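The year I stopped buying new clothes (mostly)

Last updated: 6/29/23

I should say at the start that I have never been a thrifty person. My mother darned things. My grandmother turned collars and unpicked old jumpers for the wool, and I grew up to be a woman who once bought a second black cardigan because the first was at the bottom of the ironing. So when I told my sister I was going to spend a year mending what I already had, she laughed so much she had to put her tea down.

It began with a coat. A proper wool one, navy, bought in a mad moment when I'd just been paid for a big job, and the lining had gone under both arms. I took it to a shop in town and was told it would be cheaper to get another coat. I walked home in a filthy mood (wearing the coat) and looked up evening classes.

The nearest was in Clillcombe, 20 minutes on the bus, above what used to be a building society. The teacher, Florante Calimlim, trained as a tailor and spent years altering wedding suits before he got fed up with bridegrooms. He has a very quiet voice and enormous scissors. On the first night he asked us each to bring something we loved and something we didn't mind ruining, and I'm sorry to say I mixed mine up within the hour.

Hems came first, then buttons, which I'd been sewing on wrongly all my life! You need a little stalk of thread under the button so the cloth has somewhere to sit. I went home and redid every shirt in the house, including two belonging to my husband that he was planning to throw away. 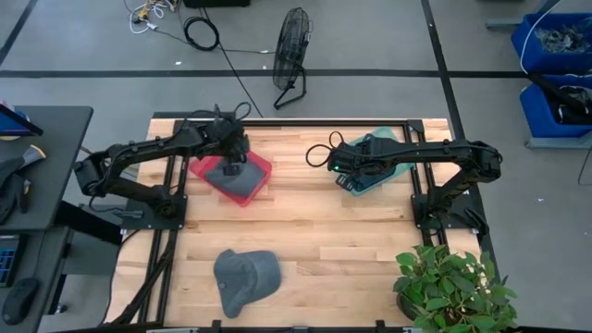 Darning took longer. I'd imagined it as a sort of scribbling with a needle, back and forth until the hole gave up, and my first sock had a lump in the heel like a dried pea. Florante made me unpick it. Then he made me unpick the next one. You have to start well outside the hole, where the fabric is still sound, and leave a tiny loop at the end of each row so it doesn't pull tight in the wash. By week five I could do a heel I'd be happy to walk on, and I was going through the family's sock drawers looking for work.

The coat lining I left until I felt brave. I bought a remnant of deep green satin from Ristić, the fabric shop behind the station, where the rolls are stacked to the ceiling and you have to say "excuse me" to get past a bolt of tweed. It cost me less than a takeaway. Setting in the sleeves took three evenings and one bout of tears, and if you look closely the left one is a bit baggy, but I've worn that coat all winter and I show the lining to people on trains.

I kept accounts, as I like a notebook. The year before, I'd spent £1,429 on clothes, and I couldn't have named half of what I bought. I had to sit down for a minute when I added it up. I'm not going to pretend mending is free: there were the classes, a decent pair of scissors, far too much thread, and a second-hand sewing machine I got through a neighbour who was clearing out her loft. But I came out well ahead, and I've still got the scissors.

There were failures. A silk blouse simply fell apart in my hands, as very old silk does. Jeans I find boring, I'm afraid, all that thick seam and broken needles. And I did crack in June, when we were invited to a wedding and I bought a dress, full price, in a shop, and enjoyed every second of it. My sister sent a row of trumpets by text.

What I hadn't expected was how much I'd start noticing. I turn things inside out in shops now. I've put back a lot of skirts with no seam allowance (if there's nothing to let out, you're stuck with the waist you've got) and I've become very snooty about zips. My daughter won't come into town with me any more.

If you fancy having a go, start with something small, in a colour you can see, by a window in the daytime. Black thread on black wool at ten at night has ended more mending careers than anything else. Ask about classes at your library, and keep your odd buttons in a jar.

I'm back at Clillcombe in the autumn for collars. My grandmother's old blouse is already in the bag.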